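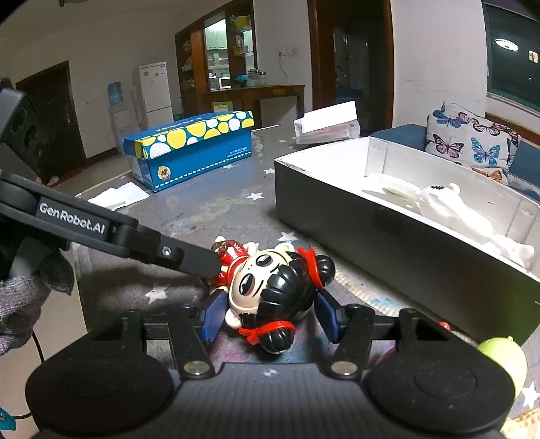 Who can take part in the Avimik georeferencing round?
Anyone who works with natural history collection records, or who has been trained to do so, can apply; a degree is not required, but you must be able to read a locality description and state how certain you are about where it points.

Avimik Locality Data: Call for Participants

Avimik is a shared data service for small bird and egg collections. It gathers catalog records from the holding institutions, maps them to a common set of fields, and publishes them for download. Most of the records now have clean names and usable dates. Many of them still have no coordinates, and without coordinates they are left out of most distribution studies.

We are looking for participants for a georeferencing round that begins in October. The work is remote and paid per batch. It is coordinated from the data office of the Mumo collection.

Background

The records in this round come from the Hirkau egg and nest series. The series was cataloged by hand on cards, and the cards were later typed into a spreadsheet. Locality text was copied as written. It includes farm names that no longer appear on maps, distances along roads that have been rerouted, and compass directions with no stated starting point.

The round covers 3,086 records. They have been grouped by locality string, so that identical or nearly identical strings are handled together. Strings that name only a country or a first-level division have been removed and will be flagged separately by staff.

An earlier attempt to assign coordinates by automatic lookup was set aside. The lookup matched on place name alone and returned the center of the nearest town for many rural sites, with no uncertainty value. Those coordinates have been kept in a separate column for reference. Please do not copy them into your own results, even when they look right.

What participants do

You will receive a batch of locality strings through Gondal, our web-based editing tool. For each string you will:

- read the locality text together with the collector, date, and any remarks on the card
- decide what type of locality it is (named feature, offset from a feature, path, area, or undetermined)
- find the feature in at least one gazetteer or map source suited to the date of collection
- enter latitude and longitude in decimal degrees, with the datum
- enter an uncertainty radius in meters
- list every source you used
- write a short remark if you made a choice that another person might make differently

We use the point-radius method throughout. The radius must include all reasonable readings of the text. If a string says "east of" a village and gives no distance, the radius has to reflect that, and a large radius is an acceptable result. A small radius with no support in the sources will be sent back.

Collector itineraries are a good source where they exist. The itineraries we hold are loaded in Gondal and can be opened next to the record. They are incomplete, and some of them disagree with the cards. When they do, follow the card and note the conflict.

Review

Each string is worked by 2 participants who do not see each other's results. Gondal compares the pair. If both points fall inside both radii and the locality type is the same, the result passes to a final staff check. If they do not, the string goes into a review queue, where the two participants see both results and exchange comments inside the tool.
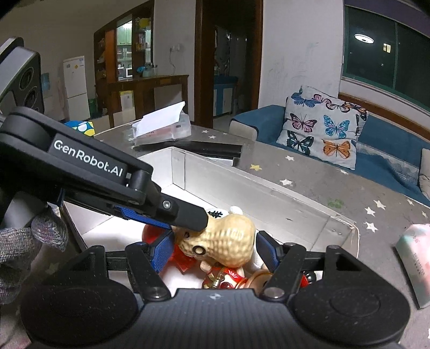 Comments in the review queue become part of the record history and are published with it. Keep them short and limited to the evidence. Where agreement is not reached, staff will either choose one result and give the grounds for it, or mark the locality as unresolved. An unresolved string still counts as completed work for the purpose of payment.

Sensitive localities

Some of the records concern nest sites of species that are still disturbed by egg collectors. For these, full-precision coordinates are stored but are not published. The public version is generalized to a grid cell. There are 143 strings in this group, and they will be assigned only to participants who have signed the additional data agreement. Signing is optional and has no effect on your selection.

All participants must agree not to share locality data from the tool before it is released. That includes screenshots and exported tables.

Requirements

You should have:

- experience with specimen or observation records in a museum, herbarium, survey, or similar setting, paid or unpaid
- working knowledge of map projections, datums, and coordinate formats
- the ability to read older typed and handwritten English
- a computer with a current web browser and a stable connection
- enough free time to finish a batch within the agreed period

The following are useful but will not decide the outcome:

- reading knowledge of German, for the itineraries and some card remarks
- familiarity with Darwin Core location terms
- experience with historical map series, including scanned sheets without a printed grid
- basic use of a desktop GIS program

Bird identification skills are not needed. Taxon names are locked in Gondal during this round. If you believe a name is wrong for the locality, use the "query taxon" button and go on with the georeference.

Training

Selected participants attend 2 online sessions before the first batch is assigned. The first session covers locality types and the calculation of uncertainty. The second covers the tool, with practice strings taken from a set that has already been resolved. The sessions are recorded, but live attendance is expected at both.

After the second session you will complete a practice set on your own. It is checked by hand and returned with comments. Participants whose practice results fall outside the accepted limits may repeat the set once. Time spent on the sessions and on the first practice set is paid.

Workload and payment

Batches differ in difficulty, so they are not all the same size. A batch of named features will contain more strings than a batch of offsets or paths. You choose how many batches to take, with an upper limit per person so that the pairing described under Review can be kept up. You may stop after any completed batch. An unfinished batch is returned to the pool and is not paid.

Payment is made at a fixed rate per batch, after both results for every string in the batch have been submitted and any review comments from you have been received. You will not be held up by a slow partner – if the other result has not arrived by the batch deadline, your part is paid and the strings are reassigned. The rate table is included in the application pack. Participants are engaged as independent contractors and are responsible for their own taxes.

Credit and reuse

The resulting dataset will be released under an open license. Participants are listed as contributors in the dataset metadata unless they ask to be left out. Each georeference carries the identifier of the people who made it, in the form you choose: full name, initials, or a researcher ID. You may cite the work in a resume or report once the dataset has been released.

Raw paired results, before review, will also be kept. We plan to use them to measure how far independent georeferences differ by locality type. Identifiers are removed from that file, and you may ask for your results to be excluded from it at any point before release.

How to apply

Request the application pack from the Mumo data office using the contact form on this site, with "Avimik localities" in the subject field. Return the completed form with:

- a resume of no more than a page
- a short statement of your experience with collection records
- the sample georeference described in the pack, with sources and remarks
- a note of the hours you expect to have free from October onward, and your time zone

The sample georeference carries the most weight. It uses a real string from the Hirkau cards with more than one defensible answer, so explain your reasoning and do not worry about matching a particular point. Submissions that give coordinates without an uncertainty radius will not be considered.

Applications close on 3rd July. All applicants will receive a reply, and those not selected may ask to be kept on the list for later rounds. Staff of institutions that supply records to Avimik may apply, but they will not be assigned records from their own collection.

Questions about access to Gondal, including use with a screen reader or keyboard only, can be sent through the same form before you apply. The map panel currently requires a pointer for drawing, but coordinates and radius can be typed in directly.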